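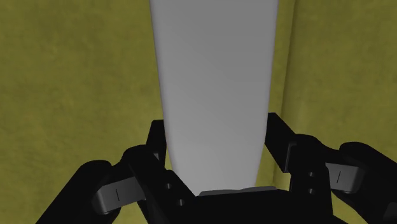

Wrist cam, sim. Pads still wide of the grey part.

Friday, December 19, 2025

Gripper comparison, continued. Khoa wants a yes or no on the Cleron fingers before the break so today was all sim, no bench time.

Ran the same pick list with both finger sets, 80 tries each. Cleron fingers 79 good, old straight ones 7 short of that. Before anyone gets excited — same part every time, same friction value, and I've not touched the friction value since Khải set it. Needs redoing with something slippier.

Wrist view is good for seeing the gap either side but the part fills the middle and hides most of what is behind it. Hard to judge depth from that alone. Macarena says move the camera mount back a bit, I say keep it and lean on the second view. Not settled.

Also the wall texture is too busy, edge finder keeps picking up the mottling. Turned the threshold up 4 steps, better, still not great. Try a plain wall on the Zevinen build and see if it goes away.

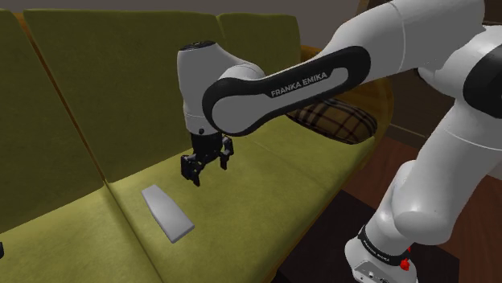 Arm and side view

Franka over the sofa, part lying flat on the right seat cushion, at an angle. Flat is the awkward case. Fingers come down from above and there is very little to get hold of, so approach angle matters more than which fingers are on. Should have seperated flat and upright in the results table, will do it Monday.

Side view gives height over the cushion nicely. Loses the far side of the part though. Cushion is rigid in the model as far as I can tell, so no sink when teh fingers touch it — ask Radomir if the Ernumis soft contact stuff is usable yet or if that's a February job.

To do
rerun with lower friction, both sets
slower close speed, flat part only
send Liya the logs, she asked twice
old controller settings: keep a copy before Khải overwrites them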